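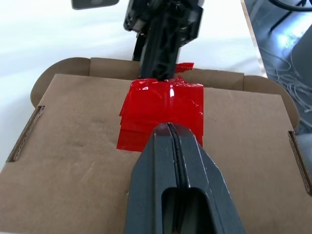
Frequently asked questions: can the machine do my packing work?

Folasade Nwachukwu answers the questions which we receive most often at Soleo.

Can a robot close a cardboard box with tape today?
Sometimes. In our last test in January we gave it 100 boxes, all the same size, and it closed 19 of them well enough to ship. The others had tape, but a customer would not be happy to receive them.

Why is tape so difficult?
Tape is soft, it sticks to itself and it shines under the lamps. When one strip goes on crooked, the next strip often goes on top of it, and you get a thick patch with uneven edges. A person feels this with the fingers and corrects it. Our grippers feel very little.

Do I need two arms?
For taping, we recommend 2. One arm can do simple picking, but it has trouble to hold a flap and press at the same time.

What about chores at home?
Folding towels is possible, slowly. Wiping a table is quite good now. For dishes I would wait - Musa Isah from our team tried it in his own kitchen and he still washes by hand.

Will it replace my packers?
Not this year, in my opinion. At the Plillbridge workshop the people do the taping and the machine brings the empty boxes. They are satisfied with this division.

Can I send you my own boxes for a test?
Yes, please send them flat, and write the tape width on the form. Very glossy tape is accepted, but the test takes longer. Bello Oyewole will answer you with the result and the video.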